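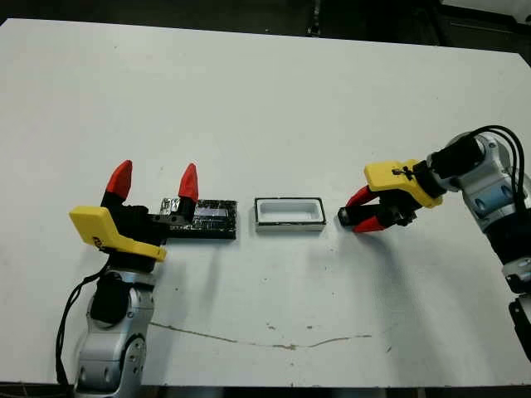 The two-arm cell on the Lamptey line has now been through its second quarter, and I am less sure of it than the December report was. The task we gave it sounds small: take a unit, seat it in a tray, hand the tray on. On the bench the left gripper sits open behind a black unit with foil crinkled over one end, the white tray next to it is empty, and the right gripper waits on the other side of the tray with its red-and-black fingers nearly shut. A good share of the cell's day looks like that. The foil is the trouble. The grip settings Jela supplied were worked out on bare housings, and our units do not all come to the bench bare.

Output. The grant plan called for 1000 trayed units per week by the end of this period. Our best week was 888. I have seen that number passed around as 89 percent of target, and I would ask the fund not to read it that way. It includes every unit a person had to straighten by hand after the arms let go of it. We did not log those separately until the last month, so I can't give a clean figure for earlier weeks. The total for the last month, with hand-corrected units taken out, was 2056. The hand bench at Leltard, which has had no new equipment, was not measured over the same month, and until it is I don't think anyone should say the cell is faster.

Staffing. The application said two packers would be "freed for higher-value work." Both have been moved. One now stands at the cell for most of the shift, clearing stops and feeding units in at the angle the left arm likes. The other does the logging. Neither job existed before the arms came. The logging pays the same as packing did and the cell job pays slightly more, after some argument. I would call this a change of work, and I'd want to see another quarter before calling it an improvement.

What the packers say about it is mixed. Wrists and shoulders are better, and everyone agrees on that. Against it, they miss being able to set their own pace. On the hand bench a person could get ahead before lunch and ease off after. The cell stops when it stops. Several people also raised the noise of the stop alarm, which we have turned down, and the fact that they are asked to watch the arms but are not allowed to change anything in the program. A packer who sees the same bad grip ten times in a morning has to file a ticket with Troltevon and wait. The usual wait is three working days.

Training. Troltevon delivered the first course as agreed. The second, on adjusting grip positions, was put off twice and is now promised for next quarter. This is the one that matters to us – without it the knowledge stays with the vendor and the packers stay as minders. We have held back the final training payment and told them why.

Spending is within budget apart from a line for replacement fingertips, which the original quote left out. We have covered it from the repairs line for now.

Requests for the next period:

Permission to drop the weekly target until foiled units can be run with their own grip settings.

Approval to time the Leltard hand bench for one full month, on the same product.

A change to the staffing measure, so that we report hours by task and stop reporting "positions freed."

We are not asking for money for a second cell. The outline budget has one in it, and I would leave it unspent until the timing from Leltard is in.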